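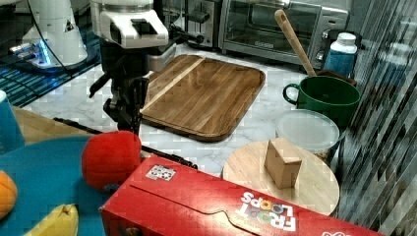
Posted by skitano_steps - 14 November 2018 - Vacation Rentals > Hosts and Owners

Gekix calendar sync keeps double booking me, is it worth switching?

Hi all, long time reader, not much of a poster. I have a two bedroom place in Sepúlveda that I rent out most of the year, and I list it on two sites plus my own little page. For the last couple of years I've used Gekix to keep the calendars lined up. It was fine until August, and then I got two families booked for the same weekend. I paid 491 out of my own pocket to put one of them in a hotel down the road, and they still left me three stars (which I kind of understand, I would have been grumpy too).

Support told me the sync runs every 60 minutes and that I "may wish to block dates manually during busy periods." If I wanted to block dates manually I wouldn't be paying for software!

So I'm looking at Nendar. The sales page says the updates are instant, and you get a guest messaging thing and a cleaning schedule with it. Has anyone here moved from one to the other? Did your old bookings come across okay? I've got people booked well into next summer and the thought of retyping all that makes me want to lie down.

tworooms_andadog wrote:

Moved in the spring and would not go back. The import took an evening. Dates and names came over fine, but the notes field did not, so anything like "arriving late, allergic to feathers" I had to copy by hand. Do that before you close the old account, because once it's closed you can't get back in to look. Ask me how I know.

The instant part is true for the big sites. For your own page it depends on how it's built. Mine uses a plain calendar link and that still lags.

oldmillkeys wrote:

I'm going to disagree a bit. I tried Nendar for a full season and went back to Gekix. The double booking problem was gone, sure, but the price crept up on me. They charge per listing and then again for messaging, and I ended up at 513 for the year for one small apartment. That's a lot of money to avoid one bad weekend.

What I do now is set a one day gap between bookings on every site. I lose a night here and there, but it gives me time to fix things if something slips through. Boring, and free.

skitano_steps wrote:

Ooh okay, 513 is more than I had in my head. The sales page shows the base price in huge letters and I hadn't found the messaging part at all. I just went back and it's in a little fold-out thing at the bottom. Thank you for that.

@oldmillkeys the gap idea is smart but I don't see how it helps with two people booking the same Friday? Or am I being slow?

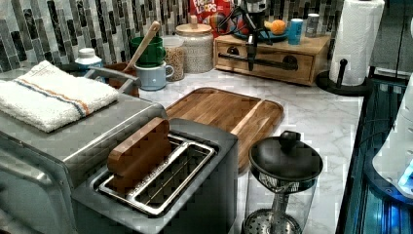
The messaging part is what tempted me in the first place, if I'm being fair to Nendar. I answer the same five questions every single week - where do I park, what's the wifi, is there a hair dryer - and I'd love for some of that to go out on its own the day before check-in. The kitchen questions are the worst. People want to know if there's a toaster, and then whether it's the pop-up kind or a toaster oven, and I've started just saying there's a two-slot toaster standing right by the toaster oven, take your pick. I could type that one in my sleep. Right now I keep the answers in a notes app and paste them in from my phone, usually while standing in line somewhere.

oldmillkeys wrote:

No, you're right, the gap won't stop two people grabbing the same night. It helps with back-to-back bookings when one guest changes their dates. For the same-night thing I turned off instant booking on the smaller site, so those come in as requests and I check the other calendar before I say yes. Fixed it for me. Some guests don't like waiting, I'll give you that.

And for messages, both of your listing sites probably let you save canned replies for nothing. Look under settings.

harborloft_b wrote:

Turning off instant booking is terrible advice for most people, sorry. I did it for one winter and my place dropped so far down the search results I could barely find it myself. I figure it cost me 1670 in bookings compared to the winter before. You'd pay for three years of the fancy software with that!

oldmillkeys wrote:

Three years at my price, yes. But did you change anything else that winter? Mine didn't drop at all. It's my smaller site though, maybe one guest in ten comes from there, so I wouldn't have noticed much.

harborloft_b wrote:

I also raised my cleaning fee, so okay, it could have been partly that. I still say leave it on for your main site.

tworooms_andadog wrote:

Both of you are talking about different sites, I think. Leave it on for the big one, off for the little one, everybody's happy.

To the original poster, check whether Nendar still does the free month. I had it when I joined. You can run it next to Gekix with only one of them switched on for live updates. Do NOT let both of them push to the same calendar. I did that for an afternoon and it blocked out every day until Easter.

skitano_steps wrote:

Every day until Easter, oh no. I laughed but I would absolutely have done the same thing.

Okay, so I had a poke around last night. The free month is still there, they just ask for a card up front. And oldmillkeys was right about the saved replies. They were in settings the whole time, under a tab I must have scrolled past a hundred times. I've put in parking, wifi and the check-out instructions so far.
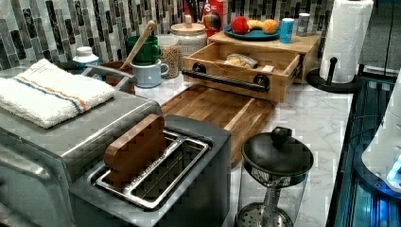
I've also turned off instant booking on the small site for now, just to see what happens over the quiet weeks. My plan is to start the Nendar trial after the holidays, when I only have a couple of stays to mess up, and leave the messaging add-on out of it completely. If the calendar side really does update right away I'll probably pay for just that. Does anybody know if you can drop the add-on later without losing the price you signed up at?

tworooms_andadog wrote:

You can drop it any time, but it only takes effect when your year renews. Don't tick it in the first place is my advice. The box was already ticked when I signed up, so look twice on the payment page.

skitano_steps wrote:

Will do, thanks. Copying out my notes field tonight.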